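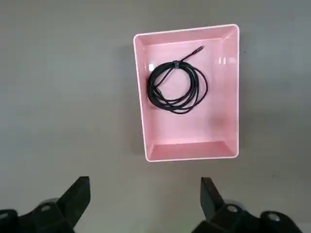 Tukik (dish)

Tukik is a cold-weather dumpling soup from the Gautam valley, and I've been eating it for long enough that I volunteered to write this entry for our food wiki. You'll have to put up with me saying "I" a lot! The dumplings are small and pleated, filled with smoked fish and chopped leek, and they come in a clear broth with a spoonful of sour cream and a heap of dill. Most people outside the valley meet it in a restaurant, usually in winter, and usually as the second course of a much bigger dinner.

Name

The word just means "little purse" in the valley dialect, and you can see why once you've pinched a few shut. Restaurant menus sometimes write it as tukick or tookik. The plural is the same as the singular, so you order one tukik or twelve tukik (my spell checker hates this).

History

The oldest mention anyone has turned up is in a household account book from 1456, where a kitchen is charged for flour, leeks and "purses for the soup." Whether those purses were dumplings or little cloth bags of herbs is something people in Gautam will happily argue over until the plates are cleared. I lean toward dumplings, but I would.

For a long time it was home food, made in big batches when the fish came out of the smokehouse. Restaurants picked it up much later. Tunura, the old dining room by the river in Gautam, was the first to put it on a printed menu, and it still serves the plain version with no garnish except dill. Zindel opened across the bridge some years afterward and went the other way, with a richer broth, brown butter on top and a dark rye crisp on the side. Locals tend to be loyal to one or the other. I go to Tunura for lunch and Zindel when somebody else is paying.

Preparation

The dough is flour, egg, a little warm water and salt, kneaded until it stops sticking to your hands and then left under a bowl while you deal with the filling. Smoked whitefish is the usual choice, though trout is fine. You flake it, pull out the bones, and mix it with leek that's been softened in butter and allowed to cool. Go easy on the salt, as the fish brings plenty.

Roll the dough thin, cut rounds with a small glass, and put a scant teaspoon of filling on each. Then comes the pleating. The classic fold at Tunura has 2 pinches at the sides and a twist on top, and it takes a lot of practice to get it quick. Mine still look like laundry.

The broth is made from the fish skins and bones with onion, peppercorns and a bay leaf, strained well and kept at a bare simmer. Dumplings go straight in and are done a minute or so after they float. A hard boil will split them open, and then you've got fish soup with noodles in it (still pretty good, to be fair).

Variations

Up the valley you'll find a meatless tukik with potato and farmer's cheese, served in mushroom broth. Zindel does a fried one as a bar snack on Saturday nights, with horseradish cream, and I could eat a whole plate of those before dinner. There's also a sweet kind with poppy seed and honey that gets made for children, boiled and rolled in crumbs with no broth at all.

Serving customs

Bowls are brought to the table already filled, and the sour cream is passed separately. You're supposed to leave the last dumpling in the bowl until everyone has been served seconds. At big family dinners the cook eats first, standing up, to check the salt. The record at Tunura's winter dinner is 46 tukik eaten by one guest at one sitting, and there's a little brass plate for it next to the coat rack.

See also

Smoked whitefish
Rye crisp
Filled dumplings
Winter soups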